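Nachtzug nach Inier

Samstag, kurz nach 11. Der Zug steht. Steht einfach, irgendwo hinter Orneo, draußen Regen, drinnen das Licht, das einem die Haut grün macht. Sie hat den Brief in der Manteltasche. Zweimal gefaltet. Noch nicht gelesen, oder nur den Anfang.
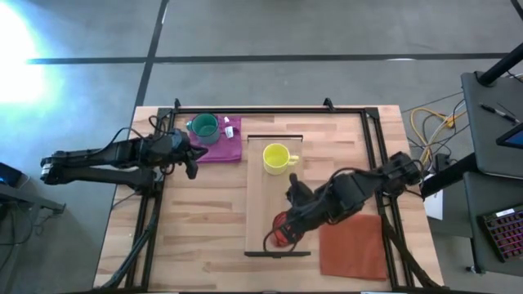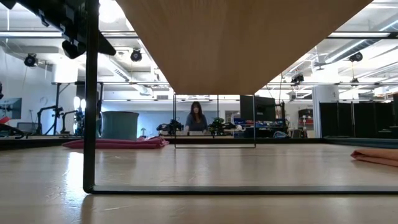

Der Schaffner kommt durch. Stellwerk, sagt er. Zehn Minuten. Das hat er vorhin auch gesagt. Ein Mann gegenüber isst ein Ei, langsam, mit Salz aus einem Papierchen. Sie hasst ihn dafür. Dann nicht mehr, er sieht müde aus.

Fast 3.000 Franken. Das stand in der ersten Zeile, mehr braucht man ja nicht zu wissen. So viel hat der Bruder dem Wirt vom Nulterier geschuldet, als er wegging im August. Und sie soll jetzt zahlen? Oder soll sie nur kommen? Mutter hat am Telefon bloß geweint, dann aufgelegt, dann wieder angerufen und nach dem Wetter gefragt.

Wagen 262. Die Zahl steht über der Tür, sie liest sie immer wieder. Als Kind hat sie Zahlen addiert, wenn sie Angst hatte. Zwei und sechs und zwei, zehn. Eins und null, eins. Der Bruder hat gelacht. Du bist doch blöd, hat er gesagt, und ihr dann die Hand gehalten, im Tunnel, bis es wieder hell wurde.

Ein Ruck. Doch nicht. Irgendwo weiter vorn schlägt eine Tür. Das Kind am Fenster wacht auf, fragt ob wir da sind. Nein, schlaf.

Sie nimmt den Brief raus. Das Papier ist weich geworden vom Anfassen. Zweite Zeile, dritte. Seine Schrift, die immer nach rechts kippt, als hätte sie es eilig. Er schreibt, er wartet am Bahnof. Jeden Samstag, beim letzten Zug, unter der Uhr. Wenn du nicht kommst ist es auch gut, schreibt er.

Das Ei ist weg. Der Mann faltet sein Papierchen zusamen, ganz klein, steckt es ein.

Jetzt fährt er. Langsam erst. Sie steht auf, viel zu früh, nimmt die Tasche vom Netz und stellt sich an die Tür.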